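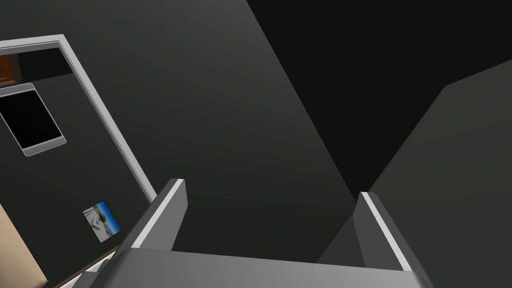

Porero collects demonstrations in simulated homes for training a manipulation policy. An operator drives the arm through a task, and the recorder saves the wrist view, the joint positions and the gripper command at every step. A demonstration covers the whole motion, including the stretches where the arm is between jobs. A wrist view with open, empty fingers against a dark wall and a door frame leaning hard to the left is a valid frame and stays in the set. The policy will meet views like it at run time and needs an action for each of them.

Last revised 2020-04-03. Maintained by Irfan Sitompul.

How many demonstrations does a task need?

The minimum is 100 accepted demonstrations per task. The Lawal set currently has 221, of which 111 were recorded with the second wrist mount. Do not mix mounts within a single task file.

Why are the wrist views not rotated upright?

The camera is fixed to the wrist and turns with it. Rotating the frames afterward would break the match between the image and the recorded action. Leave them as they are. If you need an upright view for labeling, use the viewer's rotate key, which does not change the stored file.

Can I trim the start of an episode?

Only the part before the first operator command. The recorder marks this point. Anything after it is kept, pauses included.

What is changed between episodes?

The layout script moves the objects, the start pose of the arm and the light level. Table material changes once per batch. Object positions are drawn again for each episode, and the script rejects any layout where two objects overlap. 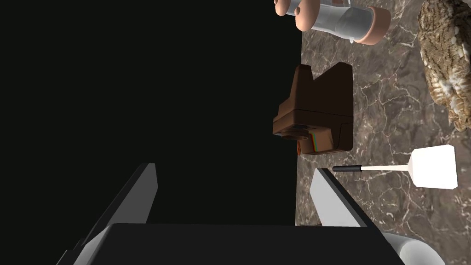
Partial occlusion is allowed. An object may be hidden behind another one or fall outside the view, as long as the target can be reached without a collision. If the target cannot be reached, discard the layout and press reset - do not move objects by hand.

What counts as a failed demonstration?

A drop, a collision with the furniture, or a time-out. Failed episodes go in the folder named Wilier and are not used for training. They are kept for the failure detector, so please do not delete them.

Do I have to write a task instruction for each episode?

Yes. Write one short sentence in plain words, naming the object and the goal. Do not describe the path of the arm. Spelling errors are corrected in review.

Where do I upload?

To the Grurport server, one archive per task. Uploads are checked for missing steps and the result is posted within 7 days. The old upload page closes in August.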